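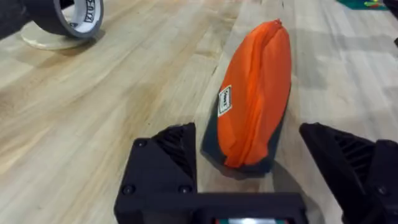 Flillik opened its Wallville workshop to visitors for one afternoon in October 2021, and I signed up mostly for the software. The arms are the part people crowd around. I wanted to see how Kivi, the company's control and recording package, deals with two arms that have to work on the same small thing at the same time.

We checked in at the side door, got name tags, and were split into groups. Mine started at the table with the two arms and the orange pencil pouch. The pouch is a standard job for them. It is soft, it changes shape when you touch it, and the zipper only moves well if something holds the other end of the fabric. Rigid blocks are much easier to plan for, because their shape stays put while the gripper is on its way.

Kivi runs its control loop at 100 Hz. Each pass reads the joint positions of both arms, compares them with the last command and sends out the next one. The camera pictures come in more slowly and are matched to joint readings by timestamp. Our guide spent a good ten minutes on the timestamps and I was glad of it. If a wrist picture is paired with a joint reading from a moment later, the recording says the finger was somewhere it wasn't, and anything trained on it learns a small error every time.

On the screen next to the table there was a plot with one line per joint, and under it a strip showing when each camera picture had arrived. A late picture showed up as a gap. The operator can tag a gap while recording, and the tagged part is then left out of training unless someone puts it back by hand.

Then we got to the part I had come for, which was how the arms stay out of each other's way. Kivi keeps a simple shape model of both arms and checks the distance between them on each pass. When the distance gets small, both arms slow down. The limit can be set lower near the grippers than near the elbows, and on a pouch job it has to be, or the grippers could never get close enough to share the work. 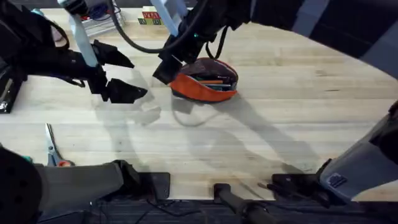 Leena Heiskanen said the distance check was the piece they had rewritten most often. The first version stopped both arms dead whenever they got close, and that made every two-handed job useless. The second let one arm have priority, and the other would wait forever if the first one also had a reason to wait. The current one slows both and leaves it to the policy or the operator to back off.

I asked her if the planner knows anything about cables. It doesn't. The cables are kept out of the model, and the joint limits are set so the wrist can't wind up too far. She called it a workaround and said a proper fix is on the list for May.

The next stop was the wrist view. Each arm has a camera near its gripper, and Kivi treats that view differently from the fixed one. The fixed camera is used to work out roughly where things are on the table. The wrist view takes over for the last stretch, when the fingers themselves can hide the thing being picked up from the other camera.

Shadows were a topic here too. Two arms under overhead light throw a lot of them, and they move when the arms move. An earlier perception model kept reading the edge of a shadow as the edge of an object.

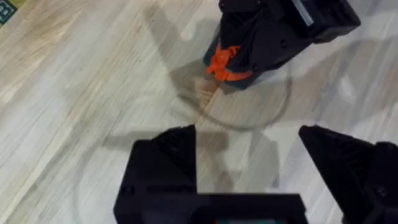 The fix was mostly more data. They recorded the same jobs with the lights in different places and with other items lying around, and they now hold back one set of lighting positions for testing. The full set was 3,377 episodes on the day we visited. Of those, 227 are marked as failures and kept on purpose, with a note on what went wrong. I looked at a few of the notes. Most were short, like "grip too far from zipper" or "tab slipped."

There is a review tool for going through the episodes. You scrub along a time bar and all the views move together with the joint plot. You can filter by task, by operator and by tag. It felt a bit slow when jumping backward – forward was fine. The replay function sends a recorded motion to the arms again, at reduced speed by default, and refuses to start if the arms are too far from the recorded starting pose. I think that check should be in every package of this kind.

Last came the zipper job. The plan is split between a holding arm and a working arm, and the roles can be swapped in the settings file. The holding arm is told to keep its position softly, so that it gives a little when the other one pulls. 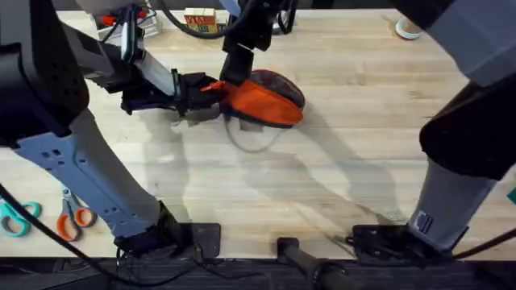
Couldn't the software choose the holding arm by itself, one visitor asked, depending on which way the pouch is lying? Leena said there is a branch that does this by comparing the reach of both arms, but it changes its mind when the pouch is near the middle of the table. They are adding a rule that it must stick with its first choice until the grippers are open again.

Some practical notes for anyone thinking of going. The tour is free and takes 54 minutes if your group keeps moving, which ours did not. You stand the whole time. Parking behind the building is limited and the walk from the Wallville station is easy. Questions about licensing were sent to a desk near the exit, where I picked up a sheet on the Kivi file format. The format is documented in more detail than I expected, including the timestamp fields.

Flillik's second site in Flidholm does the calibration work and was not part of the tour. I have asked if visitors can be let in there as well and will add the answer here when I have it.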